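Jostcombe Community Laundry and Mending Room
Progress report to the Annan Fund, second period, up to the end of June

Summary

The grant was 3,000, paid in one go, and 1,569 of it is now spent. The room is open, it has walls we are no longer ashamed of, and textiles go in at one end and come out folded at the other. Not every target has been met. The ones that haven't are listed further down under their own heading, where you will find them without having to hunt.

The room

At the time of the last report we had a key, a lease and a smell. The smell has gone. It was traced to a roll of carpet underlay behind the door that everybody had assumed belonged to somebody else, and it left the building in a skip shared with the upholsterer next door.

The walls have been painted plain white, two coats, three behind the door where the underlay had made its views known. The application said "a warm neutral." We tried a warm neutral. On a north-facing wall it looked like old tea, and it was no help at all in telling a cream blanket from a blanket that used to be white. White it is.

The ceiling was down in the budget for boarding over. We got one quote and then decided we liked the pipes. They are painted white along with everything else, they do no harm, and when one of them eventually leaks we will be able to see which. The money set aside for boarding is unspent and we would like to talk about it (see Requests).

A standing fan has been bought for the airing end. Two smaller ones were proposed in the application, but a trial with a borrowed pair moved the air mostly between the two fans. One large one against the wall does the job and can be heard doing it. The folding table is the old shop counter from Bivotbridge, collected free, which cost us a van for the morning and a certain amount of skin.

The electrics were checked before opening. The inspector passed the panel and asked that the labels be made readable, and this is in hand.

The work

Donated bedding, blankets and cloths arrive from the Bivotbridge drop-off point twice a week. They are sorted, washed at the laundromat two doors down under our account, aired, folded and packed for the family shelter and the night kitchen. Anything torn goes in the mending pile. The mending pile is doing very well.

We have 11 people on the rota, against a target of eight. All of them have now done the folding session, which was originally planned as a half-hour introduction and has become something of an institution. It was felt early on that folding did not need teaching. Then we opened the first cupboard after the first full week, and several fitted sheets came out to meet us.

The current method is simple enough. Flat things are folded in half and in half again, edge to edge, and stacked with the fold facing out so that one can be taken without disturbing the rest. Fleecy things are a separate matter. They spring back, they cling to whatever is next to them, and a neat square of fleece left alone for a few minutes goes back to being a heap. We now fold these in thirds and put them straight in the bag, before they have time to think. Small cloths are not folded at all if they are going to the night kitchen, who told us, kindly, that they unfold them anyway.

Mending runs in the evenings, from 6 p.m. We had hoped for a mix of repairs and have mostly had zippers. Patches are popular to learn and unpopular to do, and there is a growing collection of blankets with one excellent corner.

Against targets

Room open and in regular use: met, a little later than planned, owing to the underlay.

Rota of eight: met, currently 11.

Weekly deliveries to the shelter: met. One delivery in the period went to the wrong entrance and was put to use there before we could get it back. We have let it go.

Bags packed and sent out: more than 63, against a target of 80. We will not reach 80 by the end of the grant unless the second drop-off point opens. The cupboard is the limit here. It holds what it holds, and when it is full we stop taking bedding until the next run.

Mending sessions: partly met. Evenings are full, daytimes are empty, and we have stopped offering daytimes.

Written guide for other groups: not met. There is a draft. It is four pages on fleece and one line on everything else, and it needs another hand.

Money

Spending to date covers paint, the fan, shelving brackets, the laundromat account, van rental and thread. The laundromat is the largest item and is running slightly over, as blankets are charged by weight and ours are heavier than the sheets we based the figure on. Paint came in under. Thread came in so far under that we checked the receipt.

The shelving itself has not been bought. The Judex units in the application have gone out of stock, and the nearest match is deeper than the gap it has to go in. We have the brackets. They are on the wall at the Bivotbridge end of the operation, in a colleague's garage, holding up a canoe, and they will be returned.

Requests

We would like to move the ceiling money across to shelving and laundry. No extra funds are being asked for. If this can be agreed before the next period starts, the shelving can go in while the shelter is on its reduced summer schedule and the room is quieter.

We would also like to change the wording of the bag target. A bag of pillowcases and a bag of winter blankets both count as one bag at present, and we have been honorable about this, but the temptation is real. Weight would be fairer, and the laundromat gives us the weights whether we want them or not.

Next period

Shelving up, labels on the panel readable, guide finished to a standard where it mentions sheets. Talks with the second drop-off point are continuing. They are keen and have no space, a position we understand. An open afternoon is planned once the shelves are in, and someone from the Fund would be very welcome. There will be coffee, and there may be folding.

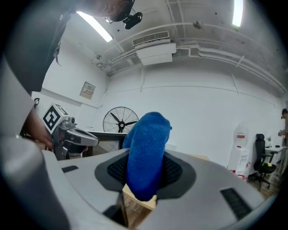
Blue fleecy cloth at Jostcombe, with the standing fan behind.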